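April, Friday, bench notes, dye room

Started 9 am. Second go at the madder series, cotton only this time. Ruth wants a swatch card to show Sowerby before they pick the lining color, so no more wandering off into indigo.

Mordant
Alum at 9 percent on weight of fiber, same as last run. Total cotton in the pot 1087 g dry, weighed after a night on the rack. Last time we weighed it straight out of the scour and the numbers were junk. Graham says tannin first, always. Did half with, half without so we can stop arguing.

Scour was the new stuff from Zistulex. Foams like mad, use less. Water came off yellow the first time, nearly clear the second. Did not do a third.

Dye bath
Ground root, soaked overnight in a jar, tipped in jar and all the sludge. Brought up slow. Held at 78 C and no higher, above that it goes brown on us (see the sad pillowcase pinned over the sink). The plate overshoots, you have to stand there with it. Lertchai took the middle hour while I ate.

Pinch of chalk in bath A, none in bath B. Our tap water is soft and Hannelore thinks that's the whole story behind the dull reds in the winter batch. She may be right. A looked redder in the pot by lunch but wet cloth lies, wait for dry.

Exhaust bath
Kept the liquor from A and ran a second lot through for pinks. No extra root. Took it out when I got bored of stirring, which isnt a method, I know. Write the time down next go. 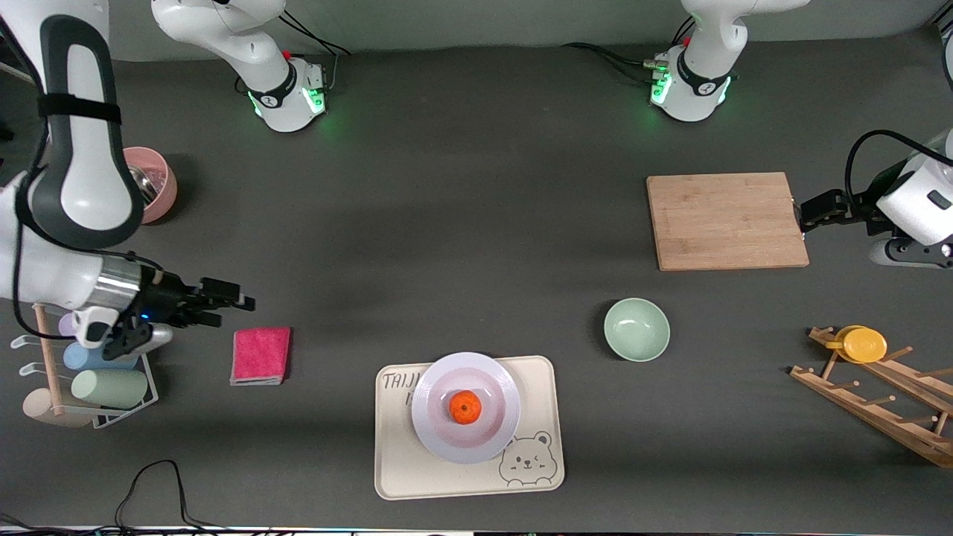
Wash fastness
Test strips stitched to white cotton, both baths plus the exhaust lot. Warm wash, plain soap, three rounds.
A with tannin: hardly any bleed on the white.
A without: faint blush along the stitching.
B with tannin: fine, color flatter.
B without: worst of them, white strip clearly pink after round one.
Exhaust: bled a bit on round one, then stopped. Lost some depth. Still a nice color.

So Graham gets his tannin. He's going to be unbearable.

Light test
Strips in the south window under the card with the slots cut in it. DO NOT move the card, Lionel, the blinds work fine from the other side.

To do
- order root, we're down to the bottom of the Grusevora sack and its mostly dust
- repeat A with tannin on the heavier twill
- ask Ruth if Sowerby want red or "red", last time they meant rust
- label jars. Two on the shelf say "good one"
- pot lid handle is loose agian
- Hannelore has the pH strips, get them back

Stopped at 2030, baths covered, plate off at the wall.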